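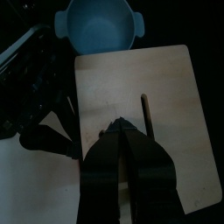

*2 min read*

**Kirel stats feed – career totals wrong after import**

Renu Pant reports that retired players on the Kenden football site show 15 seasons when they played 12. Vendor says "cache". I doubt it.

- Cleared cache. Still 15.
- Reran the import for 200 players, same totals.
- Vendor now blames our browser. The number is wrong in the raw file too.

Seema Saxena thinks preseason rosters are being counted as seasons. Plausible, but I want to see it in the Dhillon logs first – they promised those by Saturday.

Status: open. Don't close on the vendor's word.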